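Budget week, or how I spent my evenings with a spreadsheet

05/09/2019

Quick one, I've got to have the numbers in by tomorrow lunchtime and I'm writing this to get it straight in my own head as much as anything.

So. The two-arm packing cell. Regular readers will know I've been going on about it since May. We do small runs at Meesuk, lots of different boxes, lots of folding flaps in and out, and the idea is a pair of arms over one table that can open a carton, hold it, put the thing in, shut it. Sounds simple. Isn't cheap.

Where we've got to:

Quote one, Estex. Arms, grippers, table, overhead frame with the camera on top, all in one price. Nice and tidy. Too tidy, I couldn't get them to split it out. If I don't know what the grippers cost on their own I can't budget for spares, and we will need spares. Rang twice. Still waiting.

Quote two, Laden. Every last bolt on its own line. Took me an evening to read. But at least I can see that the mounting rails and frame come to 1,227 and the arms are seperate, so if we change our minds about the arms in a couple of years we keep the rest. I like that a lot. Delivery is the snag - 30 working days, and that's from when the deposit clears, not from when you sign.

Quote three never turned up. Fine.

Things I forgot the first time round and had to go back and add: somebody's time to set it up. Somebody's time to learn it. Guarding. Electrics (the socket is on the wrong wall, of course it is). Insurance, small but not nothing. A pot of money for cardboard, which got a laugh in the meeting, but you go through a silly amount of the stuff when you're trying things out and you can't reuse a carton that's been squashed. Also software. Estex charge yearly, Laden charge once and then again for support if you want it, and you do want it.

Then there's the question of space. I'd been planning on a table against the wall in the corner of the unit, with both arms fixed along the back and the frame behind them. Cheap on floor, bad for getting at anything. Kai-wen Sin came over with a tape measure and pointed out you'd be climbing over the guard every time a cable came loose. So now it's pulled out from the wall a bit, and that eats into the walkway, and that means moving the racking, and that's another line on the sheet. It never ends!!

The best thing we did was not buy anything. We put the whole cell into a simulator first. Cost us a licence for 3 months and a fair bit of swearing. But we tried the arms closer together, further apart, different height of frame, and it's much less painful to find out two arms are in each other's way on a screen than after the invoice. I moved the bases about more times than I'd like to admit. The walls and floor are just stand-ins, don't read anything into the decor.

What it taught me for the budget, in no order. Reach matters more than I thought, they're both leaning in over the same box so we can't save money by going down a size. The thin fingers are all right for flaps but I want a second set, wider, so that's 2 sets per arm in the plan now. And the rails want to be bought once and bought properly, it's the bit everything else hangs off.

My rough split at the moment is arms and grippers first, then the fitting out, then whatever is left for support. There won't be much left. I've asked for around a tenth on top for surprises and I expect to be argued down.

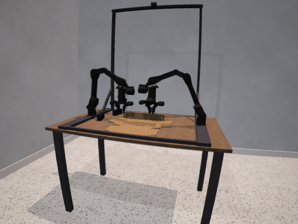
Nazareno Parisi: Before you send that off, check whether Laden's price includes carriage. Ours for the Luletberg site didn't, and neither did unloading, so we had a pallet on the pavement and nobody booked to shift it. I'd push back on the support contract as well. Ask for the first year thrown in, they said yes to us once we'd stopped being polite. And don't let them argue you out of the spare fingers, put them under consumables and they'll go through on the nod.

Carriage! Not on the sheet. Just looked at the Laden quote again and it says "ex works" in tiny letters at the bottom, so no, not included. Ringing them first thing. The consumables trick I'm stealing, thank you.

Right, back to it. Will post the final figures once they've been signed off, or crossed out.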